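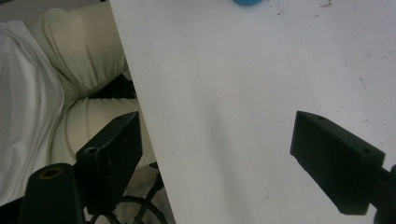 I got to the Altus open day in Flidville early, and Valdir Barros was already up to his elbows in cables. He waved me over anyway – "Grab a seat, you're not in the way!"

Valdir runs the demonstrations for Altus, and he'd been at it since June with a team of 2. I asked what visitors want to know first.

"Whether they can try it," he said, laughing. "Kids don't even ask, they just reach for the gripper. It's the grownups who stand back with their coffee."
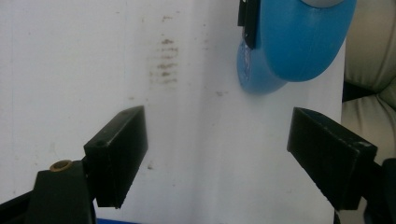
The gripper's two fingers

So I tried it (of course I did!). You hold the gripper in your hand and the two black fingers work like a big, slow pinch. I was terrible. Valdir was kind about it.

"My first week I logged 214 tries and I wouldn't show you most of them," he told me. "We're at 2,921 now, and I still get clumsy after lunch."

Does he worry people find it dull? He shrugged. "Some do. My mother gave it five minutes. But then a guy from Rornton stayed all afternoon and wanted to talk about nothing but finger angles."

I asked about the next open day, and he said they're hoping to do it at Nuchit, where there's more parking.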